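Every tips page says to buy a case with more pockets. I doubt it helps. More pockets mean more places to lose a hex key, and the fancy Fandlow organizer with its 16 elastic loops mostly organizes elastic.

What has worked for me with small tools:

- Empty the pouch out completely once a month. Yes, all of it.
- Skip the "3,000 zips guaranteed" labels. Run the zipper around the corners in the store -- that's where they snag.
- Rub a pencil tip on a stiff zipper before paying for any spray.

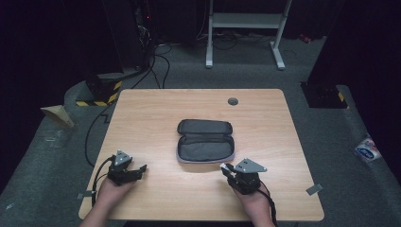 *Dark gray zip pouch, opened flat on the table.*

Bits go back in last, in a small bag of their own.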